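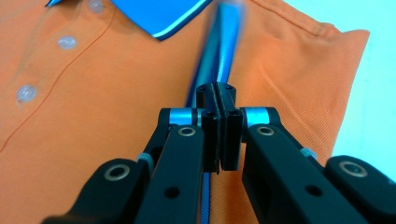
Shirts, grippers and an open day at Hornley

I went to the Hornley open day in October expecting to be talked at, and I was. The flyer promised "the end of folding," which is a big claim to put on cheap paper. I've worked in a laundry. I know what the end of folding looks like, and it's usually four in the afternoon with a sore back.

The group is called Drenix and they had the room at the end of the corridor. Sándor Bodnár did the introduction. He's a good speaker, a little too good, and he got through "general purpose" and "any garment" before anyone had touched a garment. The garment, when we got to it, was an orange polo shirt with a blue collar.

What they mostly do at this stage is teach. A person holds a gripper in the hand, the same sort of two-jawed thing the robot would have, and handles the shirt with it over and over while a camera on the tool records. Later the recordings go into training. Boglárka Fülöp told me they had 458 of them so far, and she said it without any sales voice at all. I asked how many were good. She said that depends who you ask, and went back to the table.

I got a turn. Pinching a thin bit of cloth is easy enough. Knowing what you've pinched is the hard part. With my fingers I can tell one layer from two without looking, and through those black pads I couldn't tell anything. I picked up the front and the back together twice and only noticed when the whole shirt came along with me. Tibor Deák, who was minding the queue, said everyone does that. Fine, but everyone isn't being sold as the end of folding.
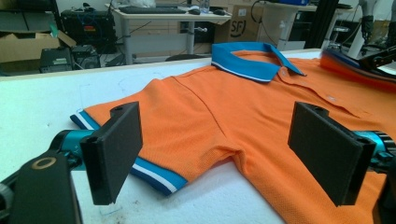
What I asked, and what I got

Why always a polo? Vilmos Veres said the collar gives the system something to find, since the blue stands out from the orange. Fair answer. It also means a plain white T-shirt on that white table would be a different day's work, and when I said so he agreed – they haven't tried one yet.

How long does one shirt take? Some six minutes for a beginner with the hand tool, two for Boglárka. At my old job you'd be sent home for two.

What about a shirt pulled out of a basket in a knot? "Next year," said Sándor. I wrote that down.

Kirsty McPhee, who came with me and still does shifts at Widach, liked it more than I did. She thinks the hand tool is a clever way to get at what people know without making them write it down, and she may be right. She also wanted to know if those people would be paid for it. I didn't hear a clear answer to that one either.

There was coffee afterward, and a sign-up sheet for the spring session. I put my name on it, with "bring towels" in the comments box.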